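About Endberg

Endberg sets up and maintains small robot cells for packing and sorting. The shop is in Bridwood. We work on single-arm cells only, and most of what comes to us is one layout: an arm fixed to a square table, a tray within reach, and loose parts to be moved in or out of it.

Our standard cell is called the Mistel. This page covers how a Mistel is commissioned and serviced, as customers ask about that more than anything else.

Setup

The table is leveled first, then the arm base is bolted down and torqued in a cross pattern. We check the base again after 16 hours of running. Bolts that have moved are replaced, not retightened.

Joint zeros are set with the arm cold. The gripper goes on last, and its tool offset is measured against a fixed pin at 5 points. If the spread is out of tolerance, the wrist flange is cleaned and the measurement repeated before anyone edits a number in the controller.

Tray position is taught at the corners. Cardboard trays need a wider approach margin than molded ones, and the release height is set for the shallowest tray the customer intends to use.

Simulation

Every cell is modeled before the first part is cut. The model carries the arm, the tray, the table and a few plain blocks in place of product. We use it to find poses where the forearm folds back over the tray and blocks a pick.
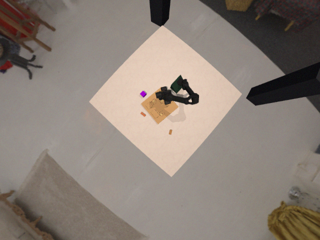
Reach limits from the model go into the job sheet with the joint angles at each limit. The technician on site runs the same poses at low speed and records any difference. Differences usually come from the base bolts or an old tool offset.

Service

Scheduled service is every 500 hours. It covers gripper pads, cable strain relief, brake test and a backup of the controller. Joint seals are inspected at the first visit and at every second visit after that. Loaner grippers are held in Bridwood for the Mistel and for the older Panyasiri cell, which we still support but no longer build.

Repair calls are taken until 4 p.m. Please have the cell number and the last fault code ready. Parts orders received by Thursday ship the same week.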